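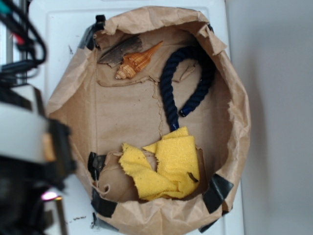 Picking bin tips, for anyone building a small arm at home or down at the Ukgate shared shop. Quick ones, typed between jobs. First — your bin can't move. If it slides when the arm bumps it, every pick after that is off. Bolted plastic tubs work but they're noisy, and the fingers don't like hitting them. A paper grocery bag with the rim rolled down is kinder. Black tape over the rim in several spots, stuck down hard, and a flat piece of cardboard in the bottom so nothing hides in the creases. Replace the cardboard when it tears, ours gets ratty fast.

What to put in. Mix it up. Something stiff, something curved, something floppy. A shell, a short bit of thick rope, a cloth. Ludmila Danko tried 12 things at once in July and the arm just shoved them around. Start with 3 and add one when you're bored.

Driftwood and bark — bang it outside first. Crumbs get in everything. Wipe the panel after each run, brush not a wet rag.

Cables. Keep them up and behind the arm, leave slack at every joint. Zip ties loose enough to slide a pencil thru. Check for rubbing before you power up.
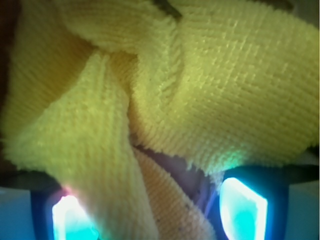
Cloths are the hard one. Don't lay them flat, the fingers only skate over the top. Scrunch it so there's a ridge to pinch. Close slow, stop, then lift. Svetozár Procházka runs his at up to 400 on the Getora speed setting for the rope and cuts way back for fabric. Fuzzy microfiber sheds too, so look over the finger pads for lint — dry soft brush, no solvent, dont pick at it with a nail.

Lighting. Kill the overhead lamp if your pads glow, readings get jumpy in ours. Seperate desk lamp off to the side is fine.

Shop people: Istirik bench is free after 9 at night. Tape lives in the Nic Aodha drawer, put it back. Spare bags are folded under the sink, cardboard behind the door.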